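Disden Recipe Cards: transcribed household recipes, 2,256 cards, plain text plus one CSV.

## What's in it

The cards come from four kitchen boxes kept by families in Disden and passed to us on loan. Finlay Laing scanned them, and Xuân Giáp and Obed Aidoo typed them up. We started with 2,929 scans. Blank backs, duplicates and a run of knitting patterns were dropped, which left the current set.

```
cards/ one .txt per card
index.csv card_id, box, title, category, hand
units.csv old measures and what we took them to mean
CHANGES.md
```

## Fields

| Field | Notes |
|---|---|
| `card_id` | box letter plus number, e.g. `C-0417` |
| `box` | A, B, C or D |
| `title` | as written, including misspellings |
| `category` | ours; see below |
| `hand` | a guess at the writer, `h1` to `h9`, or `unk` |

Categories are `bread`, `cake`, `preserve`, `main`, `soup`, `drink` and `other`. A card gets exactly one. Fruit breads go under `bread` even if the card says cake. Chutney is `preserve`. Dumplings gave us trouble and are split between `soup` and `main` depending on what they were served in.

## Transcription rules

Spelling is kept. Line breaks are kept. Crossed-out words are wrapped in tildes. Anything we couldn't read is `[?]`, one per word. Stains that hide a quantity are marked `[stain]`, and 192 cards have at least one of these.

Oven settings such as "slow" or "quick" are left alone in the text. Suggested temperatures are in `units.csv`, and Botond Sipos would like corrections on those.

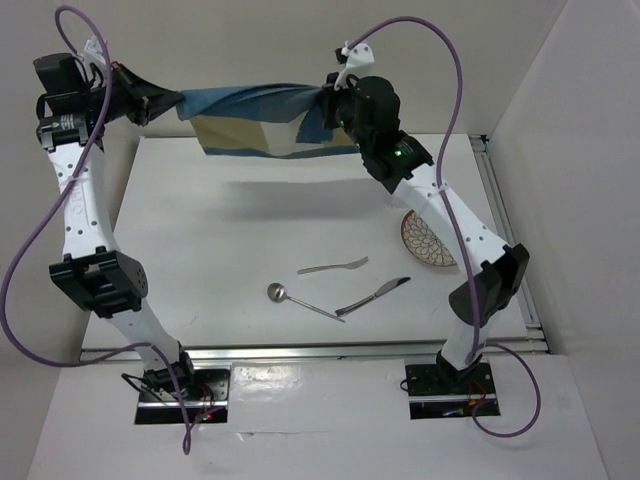 *Two arms on facing sides of the white tabletop, tips raised.*

## Loading

```python
import csv
with open("index.csv", encoding="utf-8") as f:
 rows = list(csv.DictReader(f))
```

Files are UTF-8 with Unix line endings. Fractions are typed out (`1/2`), never as single characters.

## Known problems

- Box B has two cards numbered 88. The second is `B-0088b`.
- `hand` is weak for box D. Treat `h7` and `h8` as possibly the same person.
- "Cup" means at least three different things across the boxes.
- Some preserve recipes use methods that are not considered safe now. Please check a current canning guide before making any of them.
- Titles starting with a quote mark break in older versions of Innes. Open the CSV in something else.

## Splits

None supplied. If you need one, split by box, as many cards were copied from others in the same box.

## Contact

Kiran Vishwakarma handles removal requests from families and answers mail on Thursday. The next update is planned for April and will add the handwritten index from box A.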